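Setting Up the Table Display

1. Hang the black cloth behind the table and let it drape down the side. Soft folds are fine – there is no need to iron it.

2. Pin the cut-out letters across the upper part of the cloth. A slight tilt does no harm.

3. Fold the magazine file along the score lines and press the bottom flap in until it locks. The Vamari file holds up to 400 sheets.

Caution: Do not tape the finger hole shut. The file is pulled out by it.

4. Stand the file toward the back of the table, on the right, and put the booklets in with the front page showing.

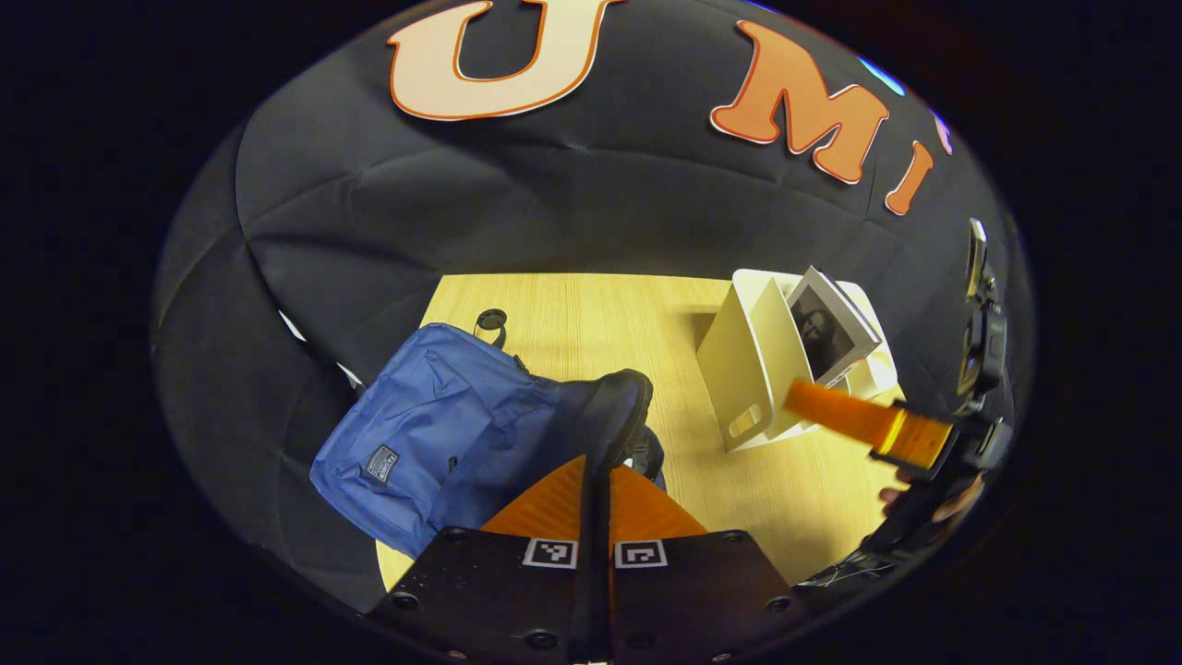 5. Lay the backpack on its side at the left, with the carry handle free.

Note: Keep straps clear of the table edge – a hanging strap can pull the bag to the floor.

6. Store spare pins in bag 784.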